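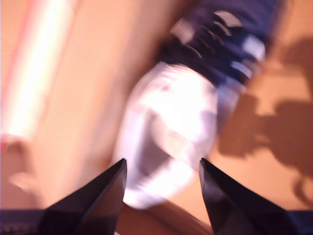 When does the Samusden ghost story anthology close to submissions?

The reading period closes at midnight on the last night of January, and stories received after that hour will be held for the next volume.

The editors invite original short fiction on the theme of the inherited curse. Stories may be set in any period and any country, but the haunting must pass from one generation to another in some form - a house, a name, a debt, a habit of speech. Work that has appeared elsewhere, including on personal websites, cannot be considered. Each author may send one story.

The previous volume drew 411 submissions, of which 17 were printed. It opened with "The Ornel Bell" by Mansa Dogbe, who has agreed to write the introduction to the new book. Authors who were declined last time are welcome to submit again with different work.

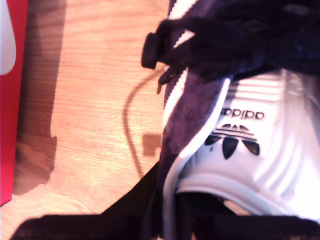
Department of Creative Writing | Samusden Newsletter

Eulalia Barrientos will give a public reading from her novel "The Widow of Lakatos" at 7:00 p.m. in the Cilitz Room, which seats 117. The novel follows three sisters who inherit a shuttered inn and the guest who has never left it. A discussion of folk belief in modern horror will follow, and signed copies will be available at the door.

Admission is free, but seats must be reserved through the department office. Doors open at 6:30 p.m., and reserved seats not claimed by the start of the reading will be released to those waiting.

Students enrolled in the spring fiction workshop are expected to attend and should bring their copy of the opening chapter, distributed in class.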